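**Branow, 6. März 2011**

1/ Ich schreibe das hier in Stücken auf, weil mich nach dem Spiel gestern mehrere gefragt haben, wie es mit der Basketballabteilung weitergeht. Kurzfassung: Wir spielen die Saison zu Ende, die zweite Damen bleibt gemeldet, und die Halle haben wir bis zum Sommer sicher.

2/ Das Ergebnis für alle, die nicht da waren: 61:58 gegen Dundero. Nach dem dritten Viertel lagen wir mit neun hinten. Elli Savolainen hat im letzten Viertel 14 Punkte gemacht, davon acht von der Freiwurflinie.

3/ Zu den Freiwürfen. Elli hatte im Dezember eine Quote von 52 Prozent. Seitdem wirft sie nach jedem Training 40 Stück extra, immer mit Ngozi Ajayi unter dem Korb. Gestern waren es 8 von 9. Mehr steckt da nicht dahinter.

4/ Ngozi hatte nach zwölf Minuten drei Fouls, zwei davon kann man so pfeifen. Das dritte war im eigenen Aufbau, ein Block, bei dem sie sich noch bewegt hat. Darüber sprechen wir am Dienstabend, äh, im nächsten Training. Ab da saß sie bis kurz vor Schluss draußen.

5/ Für sie kam Xiomara Delacroix. 17 Jahre, drittes Spiel bei den Damen, 22 Minuten. Elf Rebounds, vier davon offensiv. Im Wurf noch zu hastig, 2 von 9. In der Verteidigung hat sie die Centerin von Dundero aber so weit vom Brett weggeschoben, dass die fast nur noch aus der Halbdistanz geworfen hat.

6/ Umgestellt haben wir in der Halbzeit auf 2-3-Zone. Das mache ich ungern, die Mannschaft steht darin oft zu tief. Gestern hat es gepasst, Dundero hat von außen 3 von 17 getroffen. Gegen Balogun werden wir das so nicht spielen können, die haben drei Schützinnen.

7/ Zuschauer: 104 laut Kasse. Für ein Damenspiel in der Bezirksliga ist das bei uns Saisonrekord. Danke auch an die U14, die mit Trommel da war. Die Trommel bitte beim nächsten Mal nicht während der Freiwürfe der eigenen Mannschaft.

8/ Küche und Verkauf: Einnahmen gehen komplett in die Fahrtkasse. Wer Becher mit nach draußen genommen hat, bitte zurückbringen. 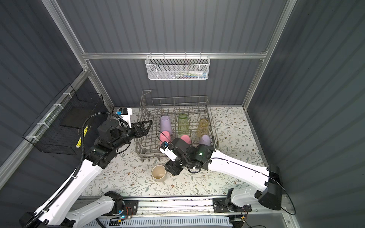
## Halle, Geld, Trikots

9/ Zur Halle. Die Gemeinde wollte die Zeiten ab April neu verteilen, wir hätten den Abend mit dem ganzen Feld an die Handballer verloren. Osaze Nnaji hat mit deren Abteilung gesprochen. Ergebnis: Wir tauschen bis Ende Juni nichts, danach geben wir eine halbe Stunde ab und bekommen dafür die kleine Halle am Vormittag des Spieltags.

10/ Die halbe Stunde trifft vor allem die U16. Die fangen dann früher an, und wer aus Balogun mit dem Bus kommt, wird die ersten Minuten verpassen. Eine bessere Lösung habe ich im Moment nicht. Wer eine Fahrgemeinschaft anbieten kann, schreibt mir.

11/ Geld. Auf dem Abteilungskonto liegen 1.797 Euro. Davon gehen noch die Schiedsrichter für die restlichen Heimspiele ab und das Startgeld für das Pfingstturnier. Für neue Bälle reicht es, für neue Trikots nicht.

12/ Sonodent bleibt als Name auf den Trikots, der Vertrag läuft noch eine Saison. Die alten Sätze müssen also halten. Bei der Nummer 10 löst sich hinten die Null, das wird aufgebügelt. Bitte alle Trikots auf links waschen, 30 Grad, kein Trockner. Steht auch im Etikett.

13/ Bälle: Ich bestelle sechs Stück in Größe 6. Die alten mit der glatten Oberfläche gehen an die Minis, auch wenn sie für die eigentlich zu groß sind. Zum Aufwärmen und für Passübungen gehen sie noch.

## Was ansteht

14/ Nächstes Spiel ist auswärts bei Balogun. Das Hinspiel haben wir mit 19 verloren, und das war in der Höhe in Ordnung. Suleiman Abubakar hat sich die Aufzeichnung angesehen und die Würfe notiert: Die meisten Punkte haben sie nach unseren eigenen Ballverlusten im Aufbau gemacht, gar nicht aus dem Positionsspiel.

15/ Also trainieren wir diese Woche Pressebreak und sonst wenig. Einwurf auf die Zwei, die Vier kommt zur Mitte, die Drei läuft lang. Elli soll den Ball nicht mehr am eigenen Korb abholen, sie wird dort sofort gedoppelt.

16/ Zur Verletztenliste: Marie ist nach der Bänderdehnung wieder im Lauftraining. Sie spielt frühestens in drei Wochen, egal wie gut sie sich fühlt. 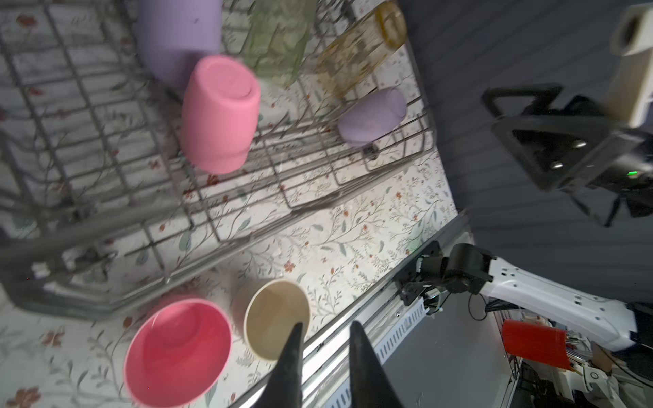
17/ Die zweite Damen hat weiter das Problem, dass sie zu Auswärtsspielen oft nur zu sechst fährt. Laut Spielordnung reicht das, mit Foulproblemen wird es aber eng. Xiomara darf noch in beiden Mannschaften spielen, ich will sie aber nicht an einem Wochenende zweimal über die volle Zeit schicken. Es kommen zwei aus der U18 dazu, die Anträge sind raus. Besprochen wird das nach dem nächsten Heimspiel. Danach klären wir, wer wann fährt.

18/ Tabelle: Wir sind Vierte, zwei Punkte hinter Dundero, haben aber ein Spiel weniger. Der direkte Vergleich geht an sie, das Hinspiel haben wir mit acht verloren. Aufsteigen werden wir nicht, Platz drei ist möglich.

19/ Kampfgericht für das nächste Heimspiel: Osaze an der Uhr, Ngozis Schwester am Bogen. Für die 24 Sekunden fehlt noch jemand. Einweisung dauert zehn Minuten – wer das einmal gemacht hat, kann es.

20/ Statistikbogen von gestern hängt ab morgen im Kasten neben der Umkleide. Wer einen Fehler findet, sagt es Suleiman. Die Assists sind geschätzt, die hat im dritten Viertel zeitweise keiner mitgeschrieben.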